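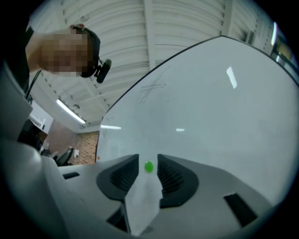 # Wiping the Board Until the Robot Gets It

My arms gave out before my patience did, and I had been so sure it would be the other way around. I'd come to Furville to spend a day with the people at Hashmi, who teach robots to do chores by having a person do the chores first – with a gripper in each hand, a camera on the head, and a whiteboard that always seems to need one more wipe.

I went in picturing a joystick. Maybe a big glass booth! Instead you pick up a pair of grippers, squeeze to close the fingers, and get on with the job, while the cameras and the marker cubes keep track of what your hands are up to. The arms that will copy you one day don't even have to be in the building. (Hashmi's are in Vorneleck, a long drive away, and I never did meet them.)

The project is called Brultik, and its whole aim this summer is a clean whiteboard. I laughed when I heard that. Then I tried holding a cloth between two stiff finger pads and pressing it against something flat and slippery, and I stopped laughing pretty quickly. Push too lightly and you skate over the ink. Push too hard and the cloth bunches up, or the tool tips in your hand and you're rubbing the board with a corner of plastic. With my own fingers I'd fix that without thinking. With the grippers I had to stop, back up and come in again at a better angle.

My first run took 4 minutes and left a gray cloud where the scribble had been. I asked if they'd be throwing it out. No, they keep some of the messy ones, as long as the person notices the mess and goes back to fix it – a robot that has only ever seen perfect wiping has no clue what to do when a streak is left behind.

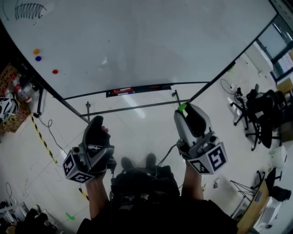
The part I kept getting wrong was my head. You forget it's holding a camera! I'd glance off to the side in the middle of a stroke, the way you do when you're washing dishes and someone walks past, and that whole stretch would show everything except the work. So you learn to look where your hands are and keep looking there, which makes you feel like a very serious person doing a very silly job. After 12 runs I'd gotten better at it, and I'd also started to get bossy about the drawings. Zigzags are fun. A solid block of ink is miserable.

They want 1,000 good runs by September, with different scribbles in different spots, high up and down low, by tall people and short people and people who wipe in circles. I'm a side-to-side wiper, it seems, and I was weirdly proud to hear they were short on those.

I did 3 more before I left, mostly because I wanted one without a single streak. The last one came close. There was a faint smudge near the corner that I only spotted once I'd put the grippers down, and I stood there for a good while trying to decide whether to pick them up again. I had a train to catch, so the smudge stayed.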